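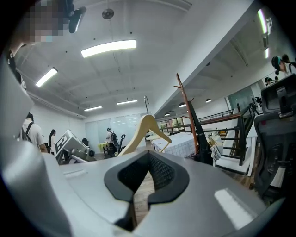
Chapter 6
Clothing Care and Storage

Learning goals

After reading this chapter, you should be able to:
Explain how gravity, moisture, light, and pressure change a stored garment.
Choose between hanging and folding for common fabrics.
Match a hanger to the weight and cut of a garment.
Estimate the rod space a wardrobe needs.

Key terms: drape, grain, bias, creep, shoulder point, rod load

Most clothes spend far more time in storage than on a person. A winter coat may be worn four months of the year and kept in a closet for the other eight. A formal suit may come out twice. What happens to the fabric in between has a large effect on how long the garment lasts, and much of the damage people blame on washing or wear begins on a shelf or a rod.

Chapter 5 covered laundering. This chapter picks up once the garment is clean and dry. Storing clothes with sweat, food, or body oil still in them is the most common mistake in home care. Stains that cannot be seen when the garment is put away often turn yellow over a season, and they attract clothes moths and carpet beetles.

6.1 What Storage Does to Fabric

A hanging garment carries its own weight. In a woven shirt, the load runs mostly along the lengthwise yarns, which are strong and change little. In a knit, the load pulls on loops, and loops open. A heavy sweater hung for several weeks grows longer in the body and narrower across the chest. This slow stretching under a steady load is called creep. Washing may bring back part of the original shape, but seldom all of it.

Skirts and dresses cut on the bias behave in a similar way. The fabric hangs at an angle to its yarns, so the hem can drop unevenly. Dressmakers let a bias skirt hang for a day or more before marking the hem for this reason.

Folding puts the stress in a different place. The fibers along a crease are bent sharply and held there. Linen and silk suffer most, and old silk may split along the fold line. Refold stored linens along new lines every few months.

6.2 Choosing a Hanger

A hanger should end just inside the shoulder point, where the sleeve seam meets the top of the shoulder. If it is too wide, it pushes a bump into the sleeve. If it is too narrow, the shoulder collapses over the end.

Wire hangers are thin and put the whole load on a narrow line of cloth. They are fine for the trip home from the cleaner. Wooden hangers are stiffer and hold up well under coats and jackets. Unfinished wood can snag fine fabric, so run a hand along the arms before use. Tailored jackets do best on hangers with broad, shaped ends.

Case Study: The Costume Room at Brambridge

The Brambridge community theater owns 659 costumes. When Tài Kiều took over the wardrobe, 340 of them were knits or bias-cut dresses, and almost all of those were hanging. He moved the knits to flat boxes lined with acid-free tissue and shortened the time the dresses spent on the rod. The jackets stayed where they were, on wider hangers. As you read Section 6.3, consider which other garments in a costume collection you would move first, and how you would label the boxes.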